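# Chapter 11: Pick and Place

*Draft for the robotics club edition, 26/05/2020. Exercises at the end of the chapter still need answers.*

**Before you start.** Read Chapter 2 again, the part on joint limits. You need your own copy of the Nerkix worksheet, a pencil, and a partner. Hair tied back, sleeves up. Stop button within reach of whoever isn't typing.

**In this chapter**

- Breaking a task into stages
- Choosing a grasp for a round object
- Approach, lift, carry, release
- Keeping a log your partner can read

## 11.1 What the task is

Pick up an object. Put it in a container. Sounds like one job. It's at least five, and most teams find that out on the first afternoon. Move near the object, close the hand, lift, carry, open the hand. Each one can go wrong by itself, and each gets its own line in your program.

Teams at the Hinojosa club start with fruit. Apples mostly. Round, firm, cheap, a good size for a hand with several fingers. An apple rolls if you bump it, so a sloppy approach shows up right away. Soft fruit comes later, in Chapter 12. Please don't skip ahead – peaches are a mess.

Put the container down first and leave it there. A bin with high walls is harder than a tray, as the arm has to clear the rim and then stop before the fingers hit anything. Measure the rim from the tabletop and write the number down. Teams guess. Then they knock. 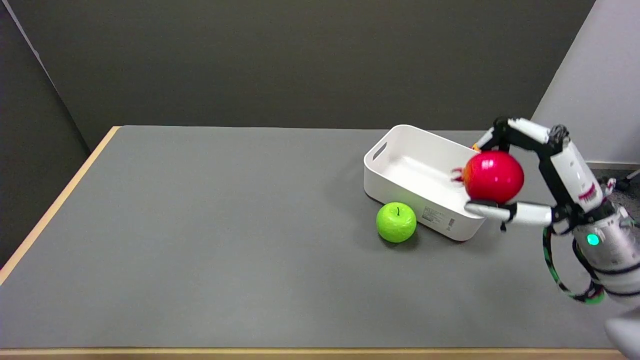

The release height is the other number you want early on. Too high and the fruit bounces, too low and the knuckles scrape plastic. Start high, come down a little each run, and write down every try. Bad ones too. Especially the bad ones.

## 11.2 Words you'll need

**Grasp.** How the hand holds the object. For an apple we use a wrap grasp, fingers over one side and thumb on the other.

**Waypoint.** A saved position the arm passes thru on its way somewhere else. The one over the bin is called *hover* in all our sample code.

**Clearance.** The gap between the lowest part of the hand or the object and the highest part of whatever is under it.

**Trial.** One full attempt, start to finish. If you touch the object partway, the trial is over. Log it as a fail and reset.

## 11.3 From the club notebook

Teodor Sjöberg kept the log for the Serkora team the year they entered the Nindamov student round in September. They ran 621 trials. The plan was 1,000 but they ran out of evenings. His first entries are one word each: "dropped." "dropped." "missed." No use to anybody, including him. By the second week he was writing which stage failed and what had been changed since the last run, and the team quit arguing so much about whose fault it was.

Copy that second style. One line per trial:

> trial no. / object / stage reached / what changed / result

Change one thing at a time. Grip force OR hover height, never both. If you change both and it works you wont know why, and the next team to use your file won't either.

## 11.4 Warm-up

Do this by hand before you touch the arm. Partner A closes their eyes. Partner B gives spoken commands only – left, down, close, and so on – until the apple is in the bin. Write down every command you used. Swap. Compare lists, cross out anything a machine couldn't follow ("a bit more", "no, other way"), and try again with what's left.

Keep the final list. It's the skeleton for your first program in Section 11.5.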